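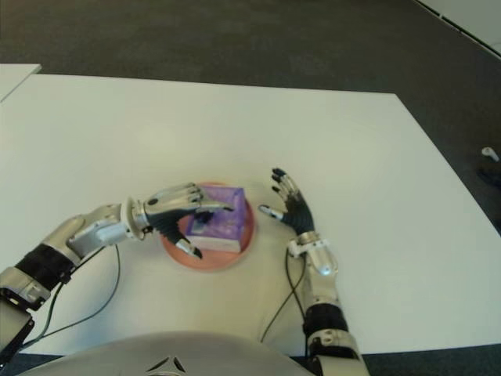

Asamoah has described demonstration gathering as "mostly the work of putting things back," and the phrase is often repeated in writing on the Lukton collection. **Demonstration gathering** is the recording of a robot's movements, together with what its cameras and joint sensors report, so that a learning system can later be fitted to the records. One complete recording of a task is called an *episode*.

## Background

Early industrial arms could be taught by leading them through a path and storing the positions. A 1974 shop manual kept at Ivinville sets out the procedure for a single arm with one gripping tool. The stored path was played back unchanged, so a part that had shifted on the bench was missed.

Later methods treat each recording as one sample among many. The learning system is given camera images and joint positions as input and is fitted to produce the movement the operator made at the same moment. Several recordings of one task are needed, with the objects in different places.

## The Lukton collection

The Lukton collection was assembled at Ivinville and is maintained by Muveck. It covers tabletop tasks for a robot with two arms and fingered hands. The objects are small household items, among them a box and a round plate. The planned size is 1000 episodes. The first release, dated 9 September 2024, held 211.

Each episode contains:

- video from the head camera
- joint positions for both arms and both hands
- the commands sent by the operator
- a short written label for the task
- a mark for success or failure

Start positions are drawn from a printed list. After five episodes the operator moves to the next line of the list, and the objects are placed again by hand. Episodes are stopped by the operator, and the idle time before the first movement is trimmed.
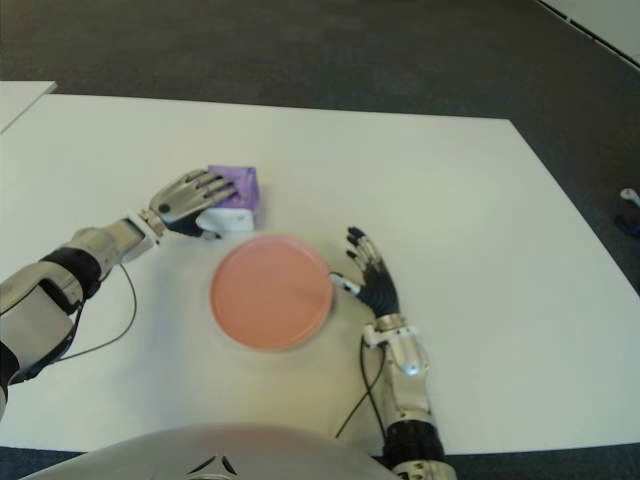

One operator objected to the trimming rule, writing in the collection's change log that pauses in the middle of a task are also idle time and that "a system shown long waits will learn to wait." The rule was changed in July to allow cuts inside an episode, but only where neither arm moves and the fingers hold still. Cut points are listed in a separate file, and the untrimmed recordings are kept.

## Known problems

**Idle arm.** In tasks that need one hand, the other is held in a fixed pose. Systems fitted to such records may copy the pose even when the second hand would help. Lukton labels name the working hand.

**Hidden objects.** Fingers placed over a small object can block the head camera's view of it. Adding a wrist camera reduces the loss but increases the size of each record.

**Operator habits.** Two operators may approach the same object from different sides. A system fitted to both can produce a path between the two that reaches neither grip. Sorting episodes by approach before fitting is the usual remedy.

**Failed episodes.** Muveck keeps failures in a separate folder. They are left out of fitting by default and used for testing success detectors.

## See also

- Learning from demonstration
- Remote operation
- Two-handed grasping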